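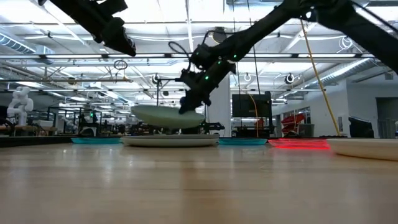

4. Stacking plates

I get asked all the time whether the Turnum can put the dishes away yet. Sort of! It can stack plates on a table, and I'd start you there before you let it anywhere near a cupboard.

1. Lay the plates flat in a row, with a gap between them. Mine touched at first and the gripper kept pinching two.
2. Put the widest plate in the middle. It's your base.
3. Open Wikix, pick Stack, and set the grip force to 3.
4. Press Run and keep your hand by the stop button — I still do, every time.
5. Let the arm grab the next plate by the rim and lift it over the base.

Note: Plan on 13 minutes for 5 plates. You'd do it in seconds, I know. Bowls and glasses still need you.

Caution: Don't run Stack with anything heavier than 900 grams. The rim grip can slip, and you'll be sweeping.

If the arm stops with a plate in the air, hold the plate from underneath before you press Release.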